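Speaker notes: Timing the pass at Harnska
Session length 25 minutes, questions at the end

Opening

Introduce the venue. Harnska is a 294-square-metre restaurant with one kitchen, one pass and a separate bar. Dinner service only. The menu is antipasti, grilled meats, two fish dishes and a short dessert list. Bookings are taken in 15-minute slots.

State the problem. Diners rated the food well and the wait between courses poorly. The complaint was consistent across the comment cards: starters arrived promptly, mains did not, and plates for the same table came out separately.

Scope of the talk is the interval between starters cleared and mains served. Not covering bar service or takeaway.

Slide 2: How the interval was measured

Start point is the last starter plate leaving the table. End point is the last main plate set down. The last plate matters. If one diner is waiting, the table is waiting.

Times were taken from the docket system (Ramby) at the start point and by hand at the end point. Ramby records when a docket is bumped, and a bumped docket can sit under the heat lamps for several minutes. Mention this early, as someone will ask why we didn't use the software alone.

Sample was 220 tables across April. Tables with a split bill or a late arrival were left in. Removing them makes the figures look better and the kitchen no faster.

Slide 3: Where the time went

Three causes, in order of size.

First, the call-away. Floor staff cleared starters and then took drinks orders before calling mains. The kitchen started cooking on the call.

Second, the grill. Lamb cutlets and the thick-cut sirloin share one section with the kebab skewers. Skewers need turning every minute or so and the cook can't leave them to plate.

Third, garnish. The chips and the flatbread were fired with the protein and finished well before it. Chips were then re-dropped. Pause here and show the docket from table 3.

Slide 4: Changes made

Call mains when the first starter plate is cleared. Drinks second.

Skewers moved to the charcoal box at the far end of the line, with their own tongs and tray. The box is a Grallov, fitted with a colour-coded rack so that each table's skewers stay together.

Chips dropped on the grill cook's call of "two minutes". Flatbread goes on at plating.

Resting time for sirloin is now written on the docket. It was previously left to judgement and varied between cooks.

Slide 5: The docket screen

The old screen sat at shoulder height beside the fryer. Grease on the glass, steam in front of it, and the cooks read it at an angle. It is now above the pass and the type is larger. Dockets sort by call-away time and ignore the order of booking.
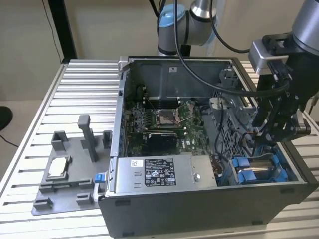 Paper dockets stay as the backup. Print two copies, one for the grill and one for the pass. If the screen goes down, the pass reads aloud and the sections answer. Rehearse it before a busy service.

Slide 6: Cost

Total spend was $3000, covering the charcoal box, the bracket for the screen and the extra trays. No additional staff. Labour for the rehearsal shift is excluded; say so if asked.

Slide 7: What remains

Large tables are still slow. The pass holds eight plates, and a table of twelve has to go out in two runs. Van Wyk, the fit-out firm, has quoted for a longer bench, but it would take space from the dessert fridge.

Fish is unaffected by any of this and should be left alone.

Finish on the floor plan. Leave it up during questions.

Related items
Reading a comment card: what diners mean by "slow"
Charcoal or gas for skewers
Portioning a shared antipasti board
Dessert service from a small fridge
Notes on allergy dockets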